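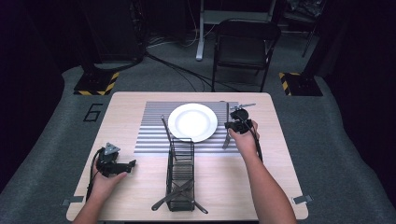
3.2 Table layout and place-setting task

Figure 4. Setting one cover from the wire caddy. The plate is already on the striped mat; a table knife is held upright over it, blade down.

The setting task used a light wood-grain table on grey carpet. One cover only. We kept the kit ordinary on purpose: a rectangular mat with fine silver and grey stripes, a round white plate with a slightly raised rim, silver cutlery, and a black wire caddy with a loop handle (Figure 4). Mat goes at the back half of the table, plate on the mat, caddy in front of the plate. Same arrangment for every trial unless noted in 3.4.

Why the caddy and not a drawer tray. In the Erkanham home survey, cutlery that lived in an upright caddy was carried to the table and served out from there, whereas drawer cutlery tended to arrive in a fistful and get sorted on the mat. Two quite different habits. The caddy version is easier to break into steps: choose, lift, turn, lay. It also makes a mess in its own way. Long handles lean out past the bars and cross over one another, so the piece wanted is often under the piece not wanted. We left crossings as they fell and did not straighten them between trials.

Lifting and turning were scored separately. A knife usually comes up close to vertical and has to be brought down flat beside the plate, blade facing in. Most of the time in a knife placement went on the turn, very little on the reach. Forks less so. Spoons were the quickest of the lot, though they rolled.

A placement counted as finished when the utensil was lying on the mat, clear of the plate rim and roughly parallel to the short side of the mat. Touching the rim = not finished. Crossing the edge of the mat = finished but marked "over". We coded 122 placements in this block. Of these 83 were finished at the first attempt, 11 were marked over, and the remainder needed a second go or were abandoned. Over and first-attempt are exclusive here, see the coding sheet in Appendix B.

The stripes need a mention. We expected them to help, as a sort of ruled line to lay things against, and in the pilot they did seem to. Antoniadis reports the same for checked cloths. But silver on silver-and-grey is hard to pick out at a glance, and coders disagreed more over thin utensils on the mat than over anything else in the set. Disagreements were settled by a second viewing. A plain dark mat was tried in October and is treated in 3.5.

Not covered in this block: glasses, napkins, a second cover, clearing away. Clearing in particular is a seperate problem, as utensils go back into the caddy in whatever order suits and the crossings build up again from there.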